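Kotby Open Storage Bin, Lime Green
Item no. 201
Sold by Harju Home Storage

An open-top plastic bin for small things that end up on tables, beds and sofas. It suits toy figures, plastic fruit, key chain charms, contact lens cases and the other odds and ends that don't have a drawer of their own. The color is a bright green that is easy to find across a room.
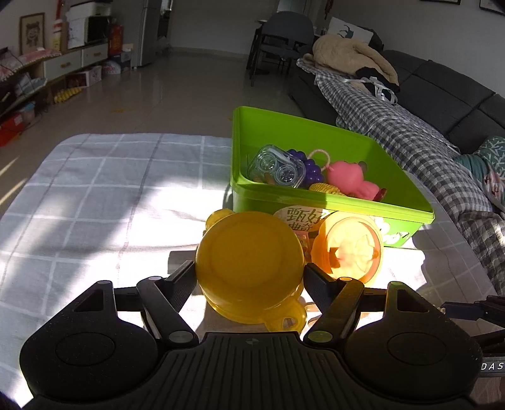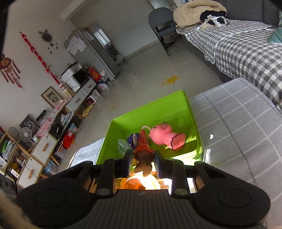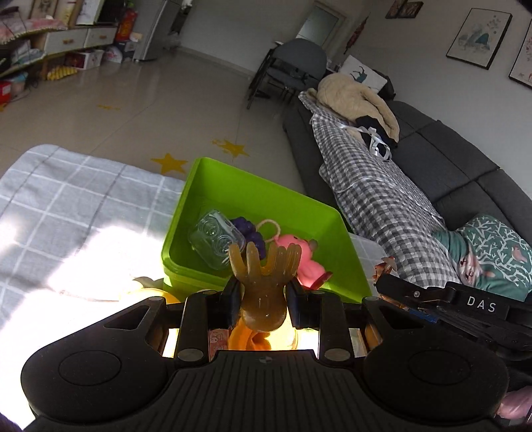 The bin is one piece, with no lid, no hinges and no liner. It weighs little when empty, and a child can carry it from room to room. The sides are high enough to keep small toys in when the bin is moved and low enough to reach over from a seated position.

Specifications

Length: 35 cm
Material: plastic, solid color
Color: lime green (also sold in white and gray)
Pack sizes: single, or carton of 6
Lid: not included, not available for this size
Stacking: empty bins nest inside each other. Full bins should not be stacked.

What fits

The 35 cm length takes a mixed load of small toys with room left to see what is at the bottom. Animal figures, corn cobs, grapes and similar play food can go in together. If you keep a glass jar in the same bin, lay it on its side and put soft items around it. Loose cards and stickers tend to slide under everything else, so we suggest a zip bag or the Flulitz insert tray for those.

Charms and toys with string or cord loops can tangle. Put them in last, with the loops facing up.

The bin is not meant for books, tools or anything heavy. For those, see the Kotby Deep Bin, which has thicker walls and cut-out handles.

Where to use it

Any flat surface will do. On a bed or a mattress the bin will tilt if the load is all at one end, so spread things out. The base has no rubber feet and will slide on smooth tile if pushed. If the bin stays on a tile floor, a thin mat under it will stop this.

Direct sun by a window is fine for normal daily use. We don't recommend leaving the bin outdoors all summer, as the green will fade.

Care

Wipe with a damp cloth and mild soap. For marker or sticker residue, a little cooking oil on a paper towel works well, followed by soap. Hand wash only, with water no hotter than 60°C. Do not put it in the dishwasher or microwave. Dry before refilling.

Question from a customer

Faraji Khaemba wrote to ask if stickers can be put on the bin and removed later. Yes. Paper stickers come off the outside with warm water. Vinyl ones peel more cleanly if you warm them with a hair dryer on low first. Start from a corner and pull slowly.

Ordering

Single bins ship in a padded bag. Cartons of 6 ship from the Iltgate warehouse and may arrive separately from the rest of your order. Returns are accepted for 60 days if the bin is clean and has no cracks. Please include the packing slip.

White is out of stock and will be back in late June. Lime green and gray are available now.

Page updated June 22, 2026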